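Gultwood fruit table returns, plate still a matter of debate

The Gultwood Community Hall reopened its monthly produce table in February, and by 10 in the morning there was already a disagreement over how to stack a tangerine.

The table is the work of the Nameo Street Supper Club, which has fed whoever turns up at the hall for 19 years and has lately decided that dessert should be fruit. The decision passed by a narrow margin. Supporters of the old sheet cake were gracious about it, in the sense that they stayed for dinner.

Under the new arrangement, members bring whatever is ripe, overripe or on sale, and put it all on one round table near the kitchen door. Someone is then given the job of getting it onto a serving plate in a way that looks as if it was planned. Last season that job went to whoever arrived first, which taught members to arrive late. This season there's a sign-up sheet with 42 names on it, several of them in the same handwriting.

Ita Tierney, who drew up the sheet and denies the handwriting, said the club had no firm rules on what counts as fruit.

"If it's round and somebody carried it here, it goes on the table," she said. "We had a long talk about tomatoes in the fall and I'm not having it again."

The tomato talk, for those who missed it, ran through two suppers and ended with a vote on whether to hold a vote. Tomatoes are neither encouraged nor banned. Onions are banned. A pomegranate was let in last season and is still spoken of by the person who washes the tablecloths.

The plating itself has turned into something of a sport. The current school of thought, taught by Tierney to anyone standing close enough, is to start with the big oranges, lean the smaller citrus against them and use the little stuff to plug the gaps. A rival school holds that the lemon goes in the middle and everything else should work around it. Both schools agree that the bottom layer is where it goes wrong. Anything perfectly round will head for the edge, and from the edge it will head for the floor, where the hall has a slight slope toward the coat rack. Three oranges were recovered from under the coats in one evening last season. A fourth was found in a boot.

The club did look into buying a proper tiered stand. A quote from Jansen, the restaurant supply shop across the street, came to $186, delivery included, although the shop is close enough that delivery would involve a man crossing the road. The members thanked Jansen and kept the plate.
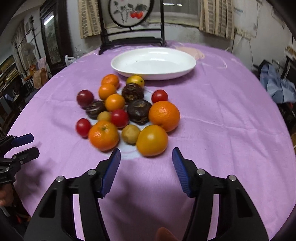 Oranges, a lemon-like citrus and assorted round company wait on the Gultwood table, with the white oval plate still to be filled.

The pink cloth is new this season. It replaced a checked one that had served since the first supper and had reached the point where stains were being mistaken for the pattern. Opinion on the pink is divided between those who feel it flatters the lemons and those who would like it known that they weren't asked.

Bametti, the bakery on the corner, has offered to send over a tray of shortbread each month to sit beside the fruit. The offer was accepted in less time than it took to open the envelope. Sheet cake supporters described it as a start.

The produce table opens at 10 a.m. on supper days and stays out until the plates are cleared, usually by 8 in the evening. Fruit can be left with the kitchen at any time, preferably washed and with the stickers off. Anything left over goes home with whoever has a bag.

Sign-up for next month's plating is on the corkboard by the kitchen door. Please write your own name, and only once.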